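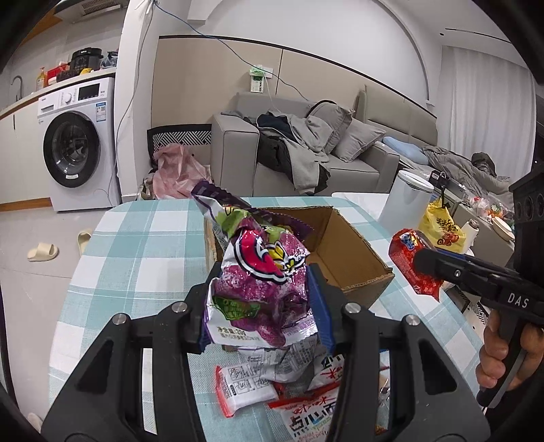

Ticket: left jaw width reading drifts during snack packing task
Project: Rangel (student project, bag-to-box sorting)
Component: handheld gripper, left unit, jaw encoder and finger mounts
Priority: medium
Status: closed, with one follow-up open
Opened: Mon 14 April

Summary

Jaw width reported by the left gripper no longer matches the real opening after a long run of soft-bag grasps. The error grows over a session and does not clear when the jaws are fully closed. The right gripper, same firmware, same task, does not show it. Episodes recorded with the drift are unusable for training because the policy learns a closed width that is too large and then drops thin bags on replay.

Setup

Two handheld grippers, one per hand. Task is to pick snack bags from a pile on the table and put them in an open cardboard box. Logging goes through Famow on the project laptop. Firmware on both units is the club build from March. Blue rubber pads on the inner faces of the left unit's fingers. Full scale on the encoder is 2,000 counts, jaws shut should read zero and jaws open should read close to full scale.

Symptom

At the start of a session the left unit reads 0 closed. After 50 grasps it reads 9 closed. By the end of the session the closed reading is higher again and the open reading has moved with it, so the span looks correct and only the offset is wrong. Famow does not raise a warning because its range check looks at span only.

In the replay the planner closes to the logged width and stops. Stiff packets are still held. Thin foil bags slide out on the way to the box.

Steps to reproduce

1. Power both grippers, wait for the steady light.
2. Close the jaws by hand and zero both encoders in Famow.
3. Pick and place bags from the pile, squeezing each one firmly enough to crumple it.
4. Every ten grasps, close the empty jaws and write down the reading.
5. Compare left and right.

The drift appears every time with bags. It does not appear with an empty jaw opened and closed the same number of times. It appears slowly, if at all, with small boxes.

Log

Entry 1. Swapped the USB cables between left and right. Drift stays with the left unit. Cable ruled out.

Entry 2. Swapped ports on the hub. No change. Also ran the left unit alone with the right one unplugged, in case of a supply problem. No change.

Entry 3. Reflashed the left unit with the same March build. Drift returns in the next session at the same rate. Rolled back to the build before that. Same result. Firmware is probably fine.

Entry 4. Suspected the rubber pads. A pad that stays compressed would change the closed position, but it would make the reading smaller and ours gets larger. Measured pad thickness with calipers before and after a session anyway, no difference we can resolve. Pads cleaned with a damp cloth and left on.

Entry 5. Dumped raw encoder counts instead of filtered width. The offset does not creep. It moves in small jumps, and each jump lines up with a hard squeeze on a bag held off center, near the tips. Between jumps the value is flat. This looks mechanical - something slips under side load and does not come back.

Entry 6. Marked the left unit with a paint pen across each finger mount and the body. Ran another session. The mark on one mount is broken by a visible step afterward. The other is still continuous.

Entry 7. Checked the screws on the finger mounts. On the mount with the broken mark, both turned with light finger pressure on the driver. On the other mount both were tight. Checked the right unit as well, all tight.

Entry 8. Went back through the project notebook. The left unit had its fingers off for the pad replacement in March. The notebook says the mounts were refitted but has no line for thread locker. The right unit was never opened.

Cause

Loose screws on one finger mount of the left unit. Under off-center load the mount rotates slightly, the jaws meet at a different point, and the encoder reports the new position correctly. Neither the encoder nor Famow is at fault.

Fix

Removed both screws on the affected mount, cleaned the threads, applied medium thread locker, refitted with the jaws closed on a flat shim so the two fingers line up. Did the same on the other mount to be safe. Left overnight before use.

Do not use the strong thread locker from the Juveck kit. It will hold, but the mount has to come off again for the next set of pads and the screw heads are small enough to strip.

Verification

Ran a full session on the same pile, same two operators. Closed reading on the left unit was 0 at the start and 0 at the end. Paint marks intact on both mounts. Open reading at the end was within the noise of the opening value. Replayed a sample of the new episodes and the thin bags reached the box.

Data affected

The dataset so far has 1,706 episodes. Everything recorded after the pad replacement has to be treated as suspect for left jaw width. Camera data in those episodes is fine and the right jaw width is fine.

Two options were discussed:

Drop the suspect episodes. Simple, but costs most of the soft-bag examples.

Correct the offset afterward. Possible where the operator fully closed the empty jaws between grasps, which gives a reference. Where the jaws never fully closed there is no reference and the episode has to go.

We are doing the second. The correction script is in the Flelura folder of the club repository. It looks for empty full closures, subtracts the reading at each one from the frames that follow, and flags any episode with no closure in it. Flagged episodes go in a separate list and are not deleted yet.

Changes to procedure

Close both empty jaws at the start and end of every episode.
Read the closed value before each session and write it on the session sheet. Anything above zero, stop and check the mounts.
Any time a finger comes off, note the thread locker in the notebook.

Follow-up (open)

Add an offset check to the Famow startup script so that a nonzero closed reading blocks recording. The span check stays as it is. Not assigned yet. Needs a decision on the threshold, as the right unit sometimes reads 1 when closed on a pad with dust on it.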